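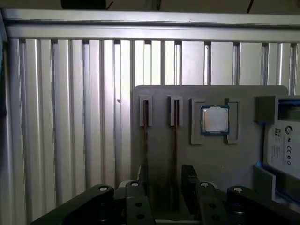
Joubert Slotted Wall Panel, review

The panel is sold through Utico as a kit: extruded aluminum profiles, a top rail, end caps and a bag of T-nuts. I bought it to replace pegboard over a repair bench and have used it since September.

Assembly took two evenings. The profiles slide together along the long edge and lock with set screws from the back, so all alignment has to be done before the panel goes up. Two of my set screws were stripped on arrival. Utico sent replacements without argument.

Load rating is 20 kg per profile with the wall anchors supplied. I hung 11 kg of hand tools on a single profile for a week and measured no sag at the rail. The anchors are suitable for masonry only. On drywall, screw into studs and discard them.

The channels take standard M5 hardware. Kumia hooks fit with a little play, and Prekby bins fit tightly enough that they need a mallet to move. Joubert's own hooks are the best match but cost too much for stamped steel.

Complaints: the ribs collect dust, the bare finish shows fingerprints, and the instructions give torque values for the rail and none for the end caps. I used 2 Nm on the caps with no cracking so far.

Rating: 7 out of 10. Worth buying for heavy tools. For light items, pegboard is cheaper and quicker to rearrange.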